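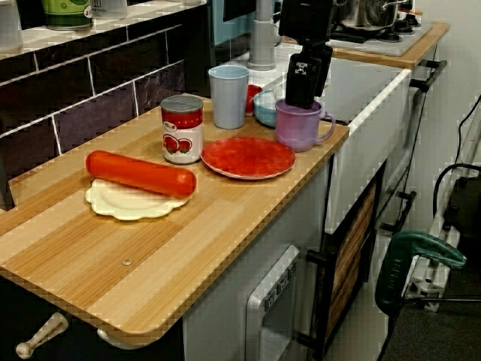 Foreign Agents, and the Neighbors We Used to Trust

August 26, 2026

When I moved to Ovgate, the word "agent" meant the fellow who sold you a house. Now I hear it at the post office, said low, about a man who teaches evening language classes and has an accent. I like that man, and I'd like to make a case for slowing down.

The trouble started in April, when the Langlois inquiry put out its report on foreign influence in state politics. It runs 400 pages, and I read more of it than was good for my eyes. It lists 1,356 people who had some contact with an overseas office. Of those, 36 were looked at closely, and 2 were charged. I believe those charges are serious and I hope they're tried in open court, with the evidence laid out where all of us can read it.
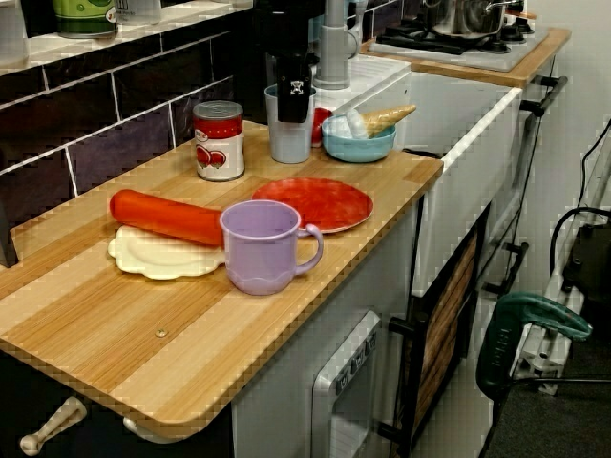
But what about everybody else on that list? Plenty of them went to a trade dinner, or wrote to a consulate for a cousin's visa, and now their names sit in the same index as the accused. The Trandard bill, which our legislature takes up next, would make every one of them register, and pay a fee for the privilege (I do wish I were joking!).

My own parents would have been on such a list. They wrote letters home to Laris every month of their lives, mostly to do with the weather and who had gotten married.

Catch the spies, by all means. Fund the people who do it and let them work. Then please leave the letter writers alone, and call your representative before the vote.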